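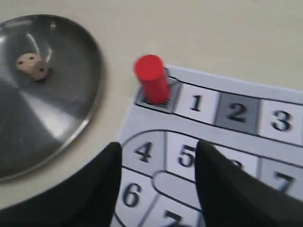
Rules for a printed track game where the numbers repeat?

Posted by Ren in Board and Table Games

I printed a simple race game on one sheet of A4 to play with my two children after tea. You start on the star and finish on the trophy. We use wooden dice and roll them on a steel plate to keep them off the floor. The trouble is the numbering. The top row begins 1, 2, 3, 4, but after that there is a second 3 at the bend, and further along some of the other numbers come up again. My eldest is seven and insists that a 4 means you go to "the 4", and there are two of them. Do we follow the numbers or just the path? Also, the sheet won't lie flat at the corners.

Dindalis
Follow the path. The numbers on a sheet like that are no help if they repeat, so treat every space as one step and ignore what is printed on it. Roll, move that many spaces along the line, stop. If the seven-year-old objects, write your own numbers in pencil from the star onwards.

For the corners, put the sheet under a heavy book overnight – or print it on card. I bought a pack of 20 sheets of white card and it has lasted us since August.

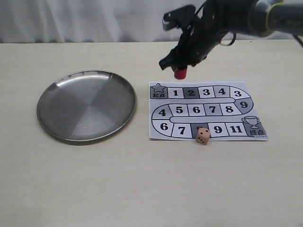

Do you need an exact roll to land on the finish?

Most families let any roll that reaches the trophy count as a win, and with small children I would stick to that. If you want a longer game, play the exact roll and stay put when you throw too many.

Grodavcombe
We just made up our own rules. Land on a grey space, miss a go. It's good fun. The plate is very noisy though, try a tea towel on it.

Trarorside
Agree with the pencil idea. Decide before you start what happens when two pieces share a space. We let them share, which saves arguments.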